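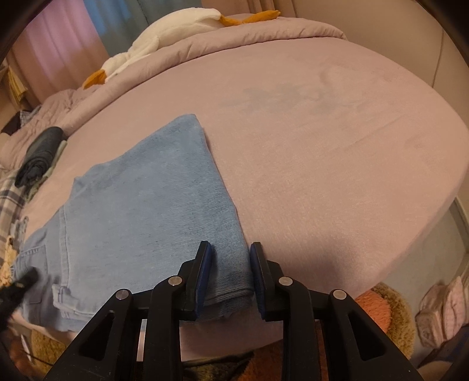 ## Unit 6: Reconciling employer-sponsored retirement accounts

These notes cover the payroll side of a defined contribution plan: how money leaves the paycheck, where it sits before it is invested, and how a member or an auditor can tell that it arrived. Read them together with the worksheet. Investment choice and tax treatment are in Units 7 and 8.

### 6.1 Terms

**Deferral.** The part of gross pay that the employee elects to have withheld and sent to the plan.

**Match.** The employer's contribution, calculated from the deferral under a formula in the plan document.

**Remittance.** The transfer of deferrals and match from the employer to the plan's account.

**Posting.** The entry made by the recordkeeper when a remittance is divided among members.

**Vesting.** The schedule under which the match becomes the member's own property. Deferrals are always fully vested.

Remittance and posting are separate events and often fall on different days. Most of the errors in this unit sit in the gap between them.

### 6.2 The working case

Jasto is a furniture wholesaler with 200 plan members. Its payroll is run by Ustemance, and its recordkeeper is Lumbantobing. The plan is called the Tustemura Savings Plan. Pay is issued every two weeks.

Each pay cycle produces three records:

1. The payroll register, kept by Ustemance, with one line per employee.
2. The remittance file, sent by Ustemance to Lumbantobing, with one line per contributing member.
3. The posting report, returned by Lumbantobing after the money is allocated.

The bank statement is a fourth record. It shows only the total, so it can confirm that the money moved but says nothing on how it was divided.

### 6.3 Three-way match

Start with totals. The deferral column of the register should equal the deferral column of the remittance file, and both should equal the posting report. If the totals agree, go on to the line level anyway. Two errors of equal size in opposite directions leave the total unchanged.

In one cycle the register for a single member showed a deferral of $641. The posting report showed $568. The difference is $73. Possible sources, in the order they should be tested:

- a change in the deferral election that reached one system and missed the other
- pay that counts as eligible in payroll but is excluded by the plan document, such as a bonus
- a loan repayment coded as a deferral
- an annual limit reached partway through the cycle

In the working case the member had received a bonus. Payroll applied the deferral rate to it, while the plan document excludes bonuses. The remittance file had been filtered to eligible pay, so the posting was correct and the withholding was too high. The $73 is owed back to the member through payroll. It is not a plan correction – no excess amount ever entered the plan.

Compare the opposite case, in which the higher figure is right and the lower one was posted. The plan is then short. The employer must deposit the missing deferral, any match that depends on it, and an amount for lost earnings.

### 6.4 Timing

Money withheld from pay becomes plan money as soon as it can reasonably be separated from the employer's general funds. An outer deadline stated in a rule is not a grace period. If an employer has shown that it can remit within three days, a remittance that takes 14 days needs an explanation in the file.

Log the following for every cycle: pay date, remittance date, date received, posting date. A late posting with a timely receipt is a matter for the recordkeeper. A late receipt is a matter for the employer or its payroll agent.

### 6.5 Member-level checks

A member has no access to the remittance file and has to work from pay stubs and the account statement. The procedure is:

1. Add the deferrals on all stubs with pay dates inside the statement period.
2. Find the contributions on the statement, before gains, losses and fees.
3. Adjust for any stub near the end of the period whose contribution posted in the next one.
4. Calculate the match from the plan formula and compare it separately.

The December statement usually needs step 3. Closing balance is no use for this check, as market movement can hide a missing deposit entirely.

Members should also confirm the bank details and contact address on record. A change notice for an edit the member did not make should be reported to the recordkeeper by phone, using the number on an earlier statement – never one given in the notice itself.

### 6.6 Worksheet

Complete the difference column for each line of the Jasto extract and assign one of these codes: E (election), P (pay definition), L (loan), A (annual limit), T (timing), U (unexplained). A line coded U must have a note listing which records were checked. Show the direction of each difference, with register minus posting as the sign convention.

Reading for next unit: plan document, sections on eligible compensation and default investment.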